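3. データ収集

3.1 収集環境

模倣学習の論文では、データ収集の節はたいてい半ページで終わる。実際に費やした月数を考えると不公平な配分なので、本節では少し長めに書くことにする。

作業環境は白い天板の上に組んだ玩具の台所である。食材の玩具、皿、調理器具、オーブントースターを並べ、1本のアームを人間が遠隔操作して実演を記録した。操作系には自作のミドルウェアSomboonを用いた。名前の由来を査読者に尋ねられたことがあるが、著者らの間でも見解は一致していない。

課題は「皿に載せる」「皿から下ろす」「容器を移す」の三系統とし、言語指示は日本語と英語で付与した。実演の総数は1,000件である。このうち物体の落下、通信の途絶、操作者の気の迷いによるものを除いた800件を学習に用いた。最後の分類は当初「その他」と呼んでいたが、件数が増えたため独立させた。

3.2 配置の多様性

先行するAmwoodデータセットでは、各試行の前に物体を既定の位置へ戻していた。再現性は高いが、学習された方策は物体ではなく位置を覚える。苺が数センチずれただけで、何もない天板を自信たっぷりに掴みにいく。

そこで本研究では厳密な初期化をやめ、操作者に「適当に置く」よう指示した。ところが人間の「適当」は驚くほど適当でない。5月までの記録を見直すと、ケチャップのボトルは高い割合で皿の上に縦に寝かされ、苺はバナナのそばに集まっていた。図2の2枚にもその癖が出ている。一方、カップ類や水切りボウルの扱いには比較的ばらつきがあり、淡い緑のカップは倒れていることもある。

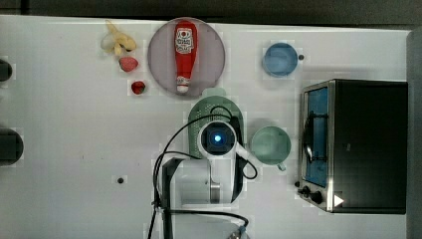
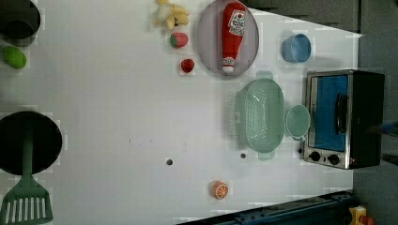 図2. 収集環境を上方から撮影した2枚。いずれも灰色がかった皿にケチャップのボトルが載り、その左に苺2個とバナナがある。上の画像にはアームと手首カメラが写っている。下の画像では緑のカップが横倒しで、手前に半分に切ったオレンジの玩具が見える。

3.3 操作者と注釈

実演の大半はPichit Chaiyapornが担当した。単独の操作者に依存することの危険は承知しており、実際、初期の方策は把持の直前に一拍ためらうという本人の癖まで忠実に再現した。模倣学習としては成功と言うほかないが、1回の動作が長くなるので、学習前に静止区間を間引く処理を加えた。

言語指示の付与は実演後に別の者が行った。語彙は自由としたため、同じ水切りボウルが「ざる」「穴のあいたやつ」「緑の」と呼ばれている。統一も検討したが、利用者が実際に口にするのは三番目に近いだろうと考え、残した。ただし「緑の」だけでは対象が定まらない配置があり、該当する324件については指示文を書き直した。書き直しは単調な作業で、著者順はこの貢献を十分に反映していない。

3.4 分割と公開

800件のうち40件を検証用とし、残りを訓練に充てた。分割は収集回ごとに行い、同じ配置が両側に現れないようにした。試行単位で無作為に分けたときの検証成績のほうがずっと見栄えがよかったことは、正直に記しておく。

比較に用いたCivberg方式では失敗した実演も負例として利用するが、本研究では採用していない。除外した記録は手元に保存してあり、「気の迷い」の分類も当時のまま残っている。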